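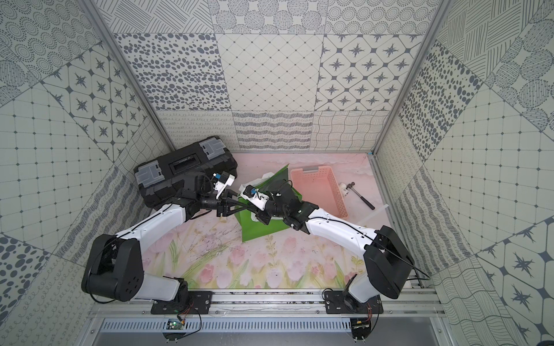
La comparación de dedos para las pinzas ya está en marcha, y llegamos a este informe con muchas ganas de contarla. Empezamos por la tela, lo más difícil: con la bolsa verde sobre la alfombrilla, el brazo derecho la agarra por el borde y el izquierdo apunta al centro, con muy poco espacio entre ambos. Ese hueco es justo donde queremos medir el juego Stesov frente al Flurnau.

Llevamos 130 intentos con cada juego. El Flurnau pellizca el tejido fino con una delicadeza estupenda, 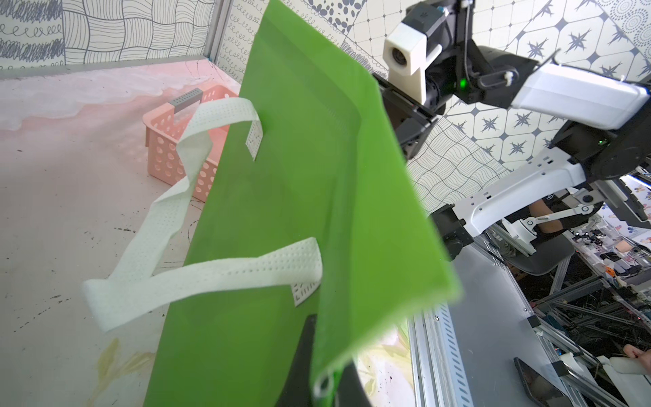
aunque pide una calibración cada 22 ciclos. El Stesov aguanta más y tolera mejor los errores de posición (¡una alegría para quien programa!).

Quedan tres tareas antes del cierre:

1. Repetir la serie con la bolsa de pie entre las dos pinzas.
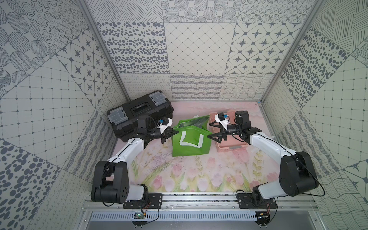 2. Ajustar la ganancia de las cámaras de muñeca.
3. Pasar los registros al servidor de Cisternas.

Del presupuesto hemos gastado alrededor de 4,000 euros, sin desviaciones. 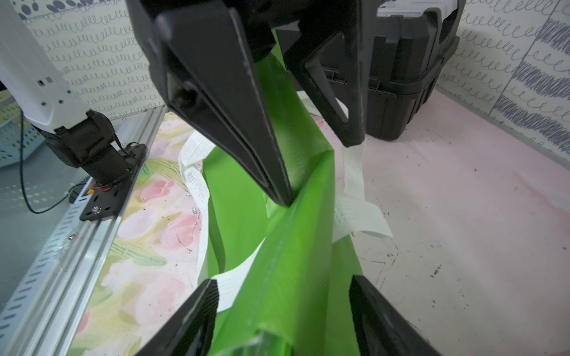
Bolsa verde con asas blancas, desde la cámara de muñeca.

Ignacio Retamal
Proyecto Loltstead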